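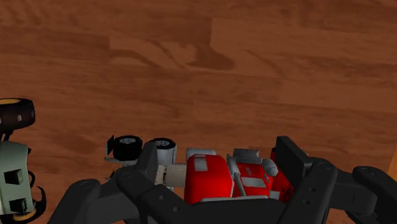 Keeping Score in a Marriage

A lot of Christian marriage advice now comes with a chart. You list the chores, you list who did them, and on the first of the month you sit down and talk about fairness. Our small group tried one in October. It had 33 lines.

I'm not convinced.

I know why people like it. Plenty of wives carry too much, and plenty of husbands don't notice. Iida Saarinen told our group she cried when she saw her own column filled in, and I believe her. Something was wrong in that house and the chart showed it.

But what happens in the second month? My husband and I have been married 16 years, and by week five I was unloading the dishwasher so I could write it down. He was doing the same with the trash. We were both very busy and a little bit mean.

Paul says love keeps no record of wrongs. I suspect a record of rights does some damage too – it just looks nicer on the fridge.

If your husband isn't helping, tell him. Use plain words and say it tonight, before you're angry. He may grumble. He may also get up and wash the pan.

We took ours down before Thanksgiving. I still do more laundry than he does.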